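Wrist trackers drifting on the dish cell

rendine_bench
23 Aug 2022
Our teleop cell has started drifting again. The operator wears gloves with a VR controller strapped to the back of each hand, and after a couple of hours the left one no longer lines up with the arm. The log shows 1027 every time it happens. Rezeroing fixes it until after lunch. What do others check first?

Nwosu
Straps. Sleeve fabric creeps under them and the bracket turns with it. Mark the strap with a pen at the start of a shift and look again at the end.

cuva2
I'd look at the light before the straps. We had the same thing in March with sun coming in on one side. Blinds down, no more drift.

Nwosu
Light would upset both hands. He says it's the left.

cuva2
Not if one hand faces the window more than the other. Ours was one hand as well.

Groser_cell
Both worth checking. Also tie the cable up the forearm so it doesn't pull on the module when you reach. We swap straps every 3000 cycles whether they look worn or not, and keep 2 spare sets by the cell.

rendine_bench
Cable is only fixed at the wrist at the moment, so I'll try that. Straps are the ones it came with. Current setup:
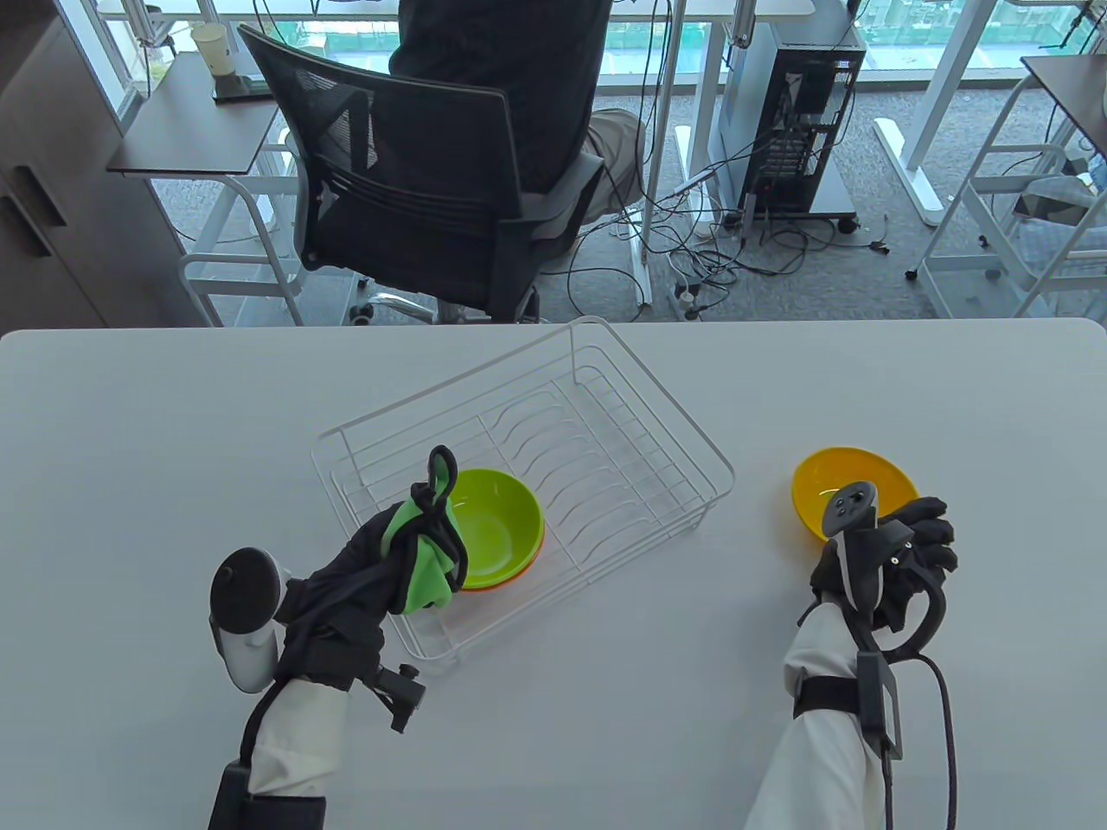 Controllers on the backs of both gloves, straps at the wrists over the sleeves.

Nwosu
You've got a strap over a loose sleeve. Push the sleeve back and put the strap on the glove cuff.

cuva2
And a full glass wall behind the bench. Try it with the blinds down before you buy anything.

rendine_bench
No blinds on that side. I'll do the straps tomorrow and turn the table if it still drifts.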